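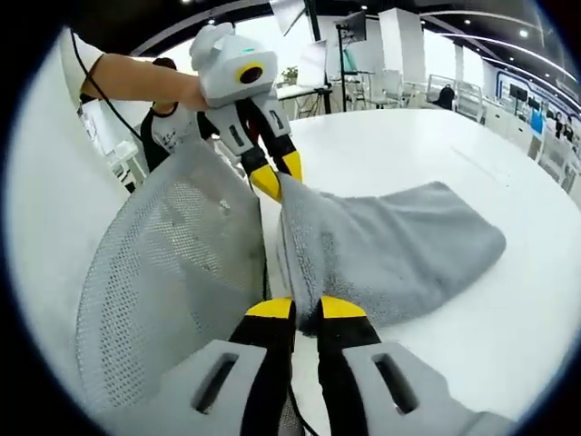

Microfiber towel

A microfiber towel is a cloth woven or knitted from extremely fine synthetic fibers, usually polyester, often blended with polyamide. The fibers are thinner than a human hair, and that is where all the fun begins! Packed closely together, they give the towel a huge amount of surface for picking up water and dust. Many are fluffy on both sides, and gray is a popular color (it hides stains wonderfully).

Folding

Small towels can be folded in the air, but a larger one behaves far better over a table. Two opposite corners are held, the cloth is pulled gently straight, and one end is laid down before the other is brought across to meet it. Soft, thick pile tends to bunch at the edges, so a quick smoothing with the palm makes a lovely flat stack.

Care

Wash microfiber apart from cotton, which sheds lint that clings to the pile. Fabric softener coats the fibers and spoils their absorbency. Wash at 40 °C or cooler and dry on low heat or on a line.

See also: Terry cloth, Chamois leather, Dishcloth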